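February 21, 2020

OK friends, I've been promising this for ages and I have a pot of tea and a free evening, so let's finally do a long thread about the 66 bus. If you don't care about buses, mute me until tomorrow, I won't be offended!

First, the basics for anyone who isn't from here. The 66 runs from the market end of Flusano all the way out to Certon, by the river, and it takes its sweet time doing it. There is a faster bus. I have been told about the faster bus by many kind people.

I started riding it when my car died one June and I couldn't face buying another. I figured I'd take the bus for the summer and then be sensible. Well, the summer came and went, and so did the idea of being sensible.

By my own tally I passed 3000 rides this winter. I keep tally marks in a little notebook with a rubber band around it, a fresh page each month, and yes, I marked the big one with a star and then told the driver, who said "well, good for you, hon" and gave the horn a tiny tap.

Let me tell you about the route, because I think people who only ride the middle of it are missing all the good parts.

You get on at the market, where there's a shelter with a bench that slopes forward so you can't get comfortable. I always stand. If you're early enough you'll smell the bread from Chiang Bakery, and if you're earlier than that you can run across and buy a sesame bun and still make it back. (Eat it before you board. The drivers are nice about it but the crumbs really do get everywhere.)

Then it goes up the hill past the high school, and this is the only stretch where it's ever really packed. Let the kids on and stay near the front. They all get off two stops later and you'll have your pick of seats again.

My seat is on the right side, just behind the back door, where the floor steps up. You get the heater in winter and a good big window. I know it's silly to have a seat! When there's somebody in it I sit across the aisle and try not to look at them like they're in my kitchen.

After the hill comes the long flat part with the tire shops and the church with the changeable sign. I have a soft spot for that sign. They ran out of the letter E at some point last fall and used upside-down 3s until Christmas, and I looked forward to it every single morning.

Then the old Jellura factory, where they used to make jam and jelly. It's been shut since before I moved here but the stop is still called Jellura, and the recorded voice says it so beautifully, like the name of an opera singer. Juh-LOOR-ah. I've caught myself saying it along with her under my breath.

A lady who used to ride with me worked on the line there when she was young. She said that in strawberry season you'd go home pink to the elbows, and that the whole neighborhood smelled so sweet that people came from other parts of town to sit outside with the windows of their cars rolled down. I think about that whenever we go by.

I should say something about the paper transfers, because a few of you asked last time. They stopped giving them out when the cards came in, and I was sadder about that than a grown woman ought to be.
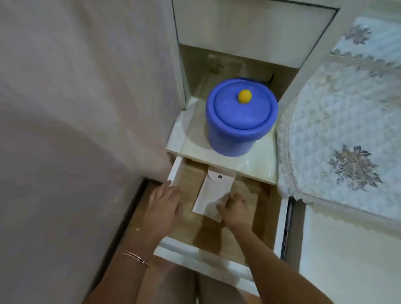
They came on thin paper, a different color for every day of the week, torn off against a metal bar at whatever time the driver thought was fair. A generous driver could give you most of an afternoon. I used to keep mine tucked in my coat pockets until they went to fuzz in the wash, and I finally got better about it toward the end. Anything paper I want to last goes in a cream envelope in the shallow drawer now, right under the shelf with the blue canister, where I can put my hand on it. The green ones were always my favorite, and those were Tuesdays, when I had choir across town and needed the long transfer to get home again.

If you have any of the old ones from before the color change, with the tiny clock face printed down the side, I would dearly love to see them. I'm not asking you to give them up! I just want to look.

Back to the route. After Jellura the bus goes under the railroad bridge and everybody's phone cuts out for a second, and then you're in what I think of as the country part, even though it's mostly storage units and a garden center. The garden center puts its tomato starts out by the road in spring and I've gotten off early more times than I should admit.

A word about the drivers. I don't use names on here, and I think they'd rather I didn't, but there's one on the early run who waits if he sees you coming down the block. He doesn't wave or make a fuss, he just sits there fiddling with his mirror until you're on, and then he says good morning as if you'd been perfectly on time. I've tried to be more like that with people who are late.

There's another on the evening run who calls out the stops herself even though the recording does it too. She adds things. "Garden center, they've got the nice geraniums in." You don't get that on the faster bus.

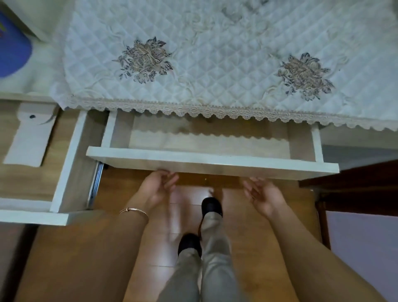

Two drawers open under the quilted cloth with the bouquets

I've had people ask how I stand it, an hour each way when I could drive it in half that. I don't have a clever answer. I read some, I look out the window a lot. I've written most of my Christmas cards on that bus, and if your card last year had one wobbly word in it, that was the railroad bridge.

You also get to know people in a funny sort of way. I couldn't tell you what most of the morning regulars do for a living, but I know who's had a knee done and who got a puppy, and whose daughter finally passed her driving test. When one of us is gone for more than a week we ask each other about it.

Last winter, when the big snow came, we got stuck at the bottom of the hill for the better part of the morning. Somebody had a bag of clementines and passed them down the aisle. The man who never talks turned out to know every word of a great many old country songs, and let me tell you he has a lovely voice. The next day he was back to his newspaper and we all said nothing about it.

Practical things, since I do want this thread to be useful to somebody:

If you're going out to Certon for the day, take the bus that gets in before lunch. The one after it sits for a long time at the garden center while the drivers change over, and there's no bathroom there.

Bring a sweater even in June. I mean it. The air conditioning has a setting for "off" and a setting for "meat locker" and I've never met anything in between.

Hold onto your hat at the last stop, it's right on the water and the wind comes straight up the river. I lost a good gray beret that way, and I like to imagine it did well for itself downstream.

And please ring the bell in plenty of time for the stop by the tire shops, it comes up faster than you think after the light.
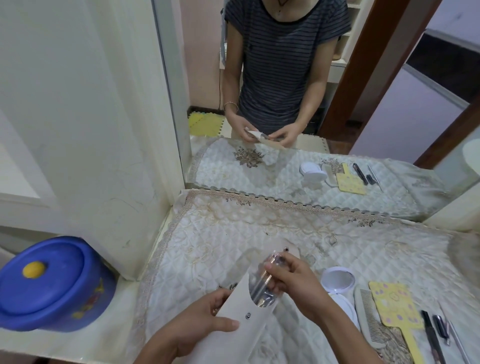
Hands full at the dresser, blue container off to the left

Now, Certon itself. There isn't a great deal to it. There's the landing, a diner with very good pie (ask what's fresh, they'll tell you the truth), a hardware store that also sells yarn, and a path along the water that you can walk to the old lock and back before the next bus turns around. I like it best in gray weather, when you've got the path to yourself and the herons haven't been scared off.

There's been talk about cutting the last stretch so the 66 would turn back at the garden center. I've read the notice at the shelter a few times now, and as I understand it nothing's been settled. They want to hear from riders. If you've ever taken it to the end, even once for the pie, would you please write in and tell them so? It doesn't have to be fancy. Mine came to two pages and I'm sure a postcard would do as well.

You don't have to be angry in it either. I just told them about the diner, and the folks who live out by the landing and come in for their groceries, and how full the bus is on a nice Saturday with all those kids and fishing poles. I left out the horn.

Anyway, my tea's gone cold and I have the early run tomorrow. If you ride the 66, or rode it once a long time ago, tell me where you got on and what you remember, I'll read every one. And if you see a woman behind the back door eating the very last bite of a sesame bun a little too fast, come and say hello!

P.S. Somebody has already asked about the E's on the church sign. They've got new ones. They're a slightly different size from the rest and I love them too.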